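Rainy November, everyone indoors, and I have now played the flip-the-door guessing game so many times that I hear it in the shower. Does it live in the water? Does it have fur? No?? Clack clack clack.

Quick background for anyone who missed the last post. We're clearing the hall closet before the Weidemann shelves come, and at the back, under a bag of ski socks, was a guessing game I'd forgotten we owned. Bought at the flea market in Nardale two summers ago. Think I paid 18 for it along with a lamp. The lamp is dead. The game is fine!

It's the French animal one. Same idea as the one with the faces — you each have a secret card, you ask yes or no questions, you knock down whatever doesn't fit. Except everything has its name printed in French, and my French is about 41 words, most of them bread.

So the first evening was me and the kids and Noemi Bellini from upstairs, who does speak it and who would not let us say anything in English. Chat, ok. Girafe, ok. Then somebody drew the octopus and there was a lot of yelling. Pieuvre. I'd have sworn it was poulpe. Noemi says both are fine. I wrote it on the back of my hand anyway.

Chenille is caterpillar. I thought chenille was a bathrobe. My grandmother had a chenille bathrobe! Went and looked it up, and yes, same word, the fuzzy yarn is named for the fuzzy bug. Made my whole week. The kids did not care even slightly.

Things we've learned so far:

- "Is it big" is a useless question. Big compared to what. We had a fifteen minute fight over the penguin.
- "Does it have legs" sounds smart and isn't. Does an octopus have legs? House rule now: arms don't count.
- Color questions are good but you have to say mostly. Is it MOSTLY yellow. The giraffe has spots, people will argue.
- Little one always picks the cat if she gets to choose, so we went back to drawing blind.

Petrică Munteanu came by to return the drill and stayed for three rounds with his coat on. He plays it like chess. Long silence, then one question, then half his animals are gone. Very annoying man to play against. He lost the last one because he flipped the wrong door and wouldn't admit it until the end.

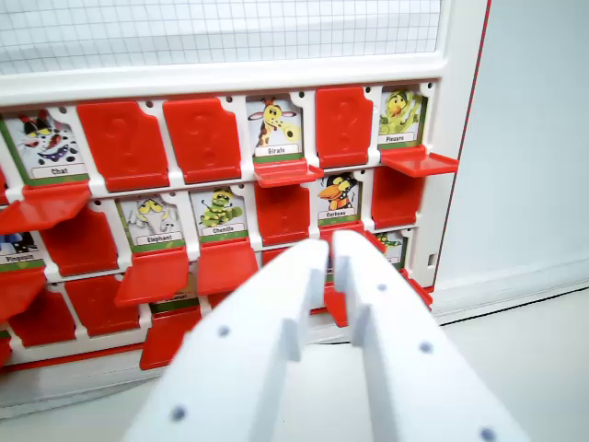

*Mid-game. Girafe and the octopus both still in the running, and "does it fly" hasn't been asked yet I guess, hello corbeau.*

Anyway the noise. The red doors are satisfying to flip but they are LOUD, on a bare table at 7 in the morning especially. I put a Plundesen placemat under it (the felt ones, I have four, they pill like crazy) and that helps a bit. Also the cards like to slide around when you swap them, so don't let anyone carry it accross the room by one corner. Ask me how I know.

Storage is still a question. The box went soft at the corners ages ago and the lid doesn't close flat. I've got it in a Zirkis zip bag right now, the big one, with a rubber band round the spare cards. Ugly but it works. If anyone has a better idea for games with dead boxes please put it in the comments, I have at least three more in that closet and the shelves are coming whether I'm ready or not.

Ok, pasta's boiling over, gotta go. Closet part two when I find the floor of it. Still haven't tested the other lamp either.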